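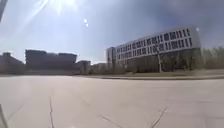
Open concrete with low sun, fixed camera.

Dreren outdoor navigation kit: is it worth paying for the sun-handling license?
Posted in Mobile Platforms > Outdoor

I look after a small wheeled inspection robot at a site in Pristport. It has worked indoors for two years and now has to cross a large concrete apron between buildings. I have a Dreren kit on trial until the end of October. The base kit is the wide-angle camera pair, the compute box and the mapping software. The vendor also sells a license that adds exposure control per region and a filter that rejects lens flare as a feature. It costs 835 on top of the kit.

The apron is close to a worst case. There is a long white building on one side that reflects a lot of light, darker buildings on the other, and almost nothing on the ground except joints and cracks. With the sun ahead, the base software tracks 1,000 features at startup and then drops most of them within a few meters. Position drifts to the left and the planner stops. Early in the morning, before the sun clears the roofs, the same route completes.

What I would like to know:
Does the license fix this, or does it only hide the warning?
Would a sun hood do the same job for less?
Can the curb be used as a reference line?

Firmware is the one shipped with the trial. I have not changed the calibration.

DPK_field
We ran the license for most of a season on a delivery cart. It does what the data sheet says. The flare filter looks for small bright spots that keep a fixed relation to the sun while the rest of the image moves, and it masks them before tracking. Without it, those spots get picked up as very strong corners, and the estimator trusts them because they are so stable. Your drift is consistent with that, although I would want the log before saying so.

The regional exposure part is less useful. It recovers some detail in shaded facades, at the cost of more noise. On our cart the number of tracked features went from 1,000 to 2,143 in the same place, but many of the extra ones were on trees, and trees move. We ended up masking vegetation by hand and turning the regional exposure down to its lowest step.

A hood helps only when the sun is outside the field of view. If the sun is inside it, as it will be with lenses that wide, no hood will save you. Check also that the hood does not enter the picture. If part of your chassis is already visible at the corners, draw a static mask for it in the calibration tool. The default mask is a rectangle and does not match every body.

On the curb: the line tracker in the base kit can use it, but it must be enabled under Structure, then Ground edges. Set the minimum length to 7 meters or it will start following expansion joints. A curved curb is accepted if the curve is gentle. Ours was, and it held.

rollingstock
just buy a lidar

Danica Petkov
A few corrections from someone who installs these for a living (I work for Rusico, so weigh this accordingly — we resell Dreren and also the Živković unit).

The license is tied to the compute box, not to the site. If you swap the box under warranty you have to ask for a transfer, and that took us more than a week last time. Plan for it.

Recalibrate before you spend anything. The factory calibration is weakest toward the edges of the lens, and on an open apron most of the buildings sit in a thin band along the horizon. A small error there turns directly into heading error. Use the large target board, work in open shade, and cover the corners as well as the center. Then repeat the route at the same hour as the failed run and compare the two logs.

If it still drifts, take the license. You can ask for a trial key; it is not listed on the order page. The Živković unit handles glare better without any add-on, but its mapping software is poor and the export format is closed, so I would not switch for this problem alone.
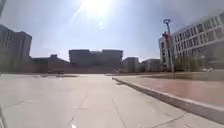 Does the trial key cover both the flare filter and the regional exposure?
The key unlocks the two functions together, and each can be switched off separately in the camera settings.

One last point on the line tracker. The setting described above is right for straight runs, but when the robot approaches a curb at an angle, raise the lateral tolerance by one step. Otherwise the tracker drops the line and picks it up again, and each new pickup adds a small jump to the position.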